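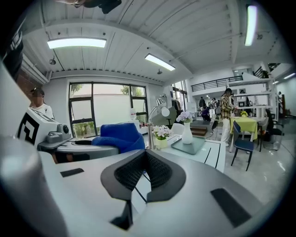
¿Cómo quito el pegamento de moqueta de un suelo de terrazo?

Hemos levantado la moqueta del pasillo y del cuarto del fondo, y debajo hay un terrazo gris que parece estar bien, pero con una capa de cola amarilla pegada por casi toda la superficie. He probado con agua caliente y fregasuelos y no se mueve. Con la espátula sale algo en las esquinas, pero tengo miedo de rayar la piedra. En la tienda me ofrecieron un decapante de Goltaser por 30 euros el bidón. ¿Vale la pena o hay otra forma? El piso es de los setenta y no sé qué cola usaron.

moqueta_fuera

Lo primero es no usar vinagre, salfumán ni ningún antical. El terrazo lleva mármol y cemento, y el ácido se come el brillo en segundos.

Si la cola es amarilla y algo elástica, normalmente se ablanda con un decapante en gel sin ácido. Prueba antes en un rincón que tape un mueble. Extiende una capa gruesa, cúbrela con film de cocina y déjala 4 horas. Luego rasca con espátula de plástico, casi plana, y recoge los restos con papel. Aclara dos veces con agua y jabón neutro. En mi pasillo hubo que repetir en la zona de la puerta.

Si fuera negra, parecida al alquitrán, no la rasques ni la lijes en seco. En pisos de esa época puede llevar amianto y hay que analizarla.

Ventila bien y usa guantes de nitrilo, los de látex se deshacen.

terrazo74

Yo usé el gel de Skiven y bien. Huele bastante.

pilar_norte

Depende de los metros. Yo tenía dos habitaciones y acabé llamando a un pulidor: 740 euros con desbastado, pulido y cristalizado. El desbastado se lleva la cola y las rayas a la vez. Pide que te digan por escrito si incluye los rodapiés, a mí me los cobraron aparte.

reforma_a_ratos

Preguntas relacionadas
Manchas de óxido en terrazo de terraza
¿Se puede poner tarima flotante Gevholm sobre moqueta?
Cera Albers o cristalizador para suelo antiguo
Quitar restos de cinta de doble cara del parqué
Rodapié despegado por humedad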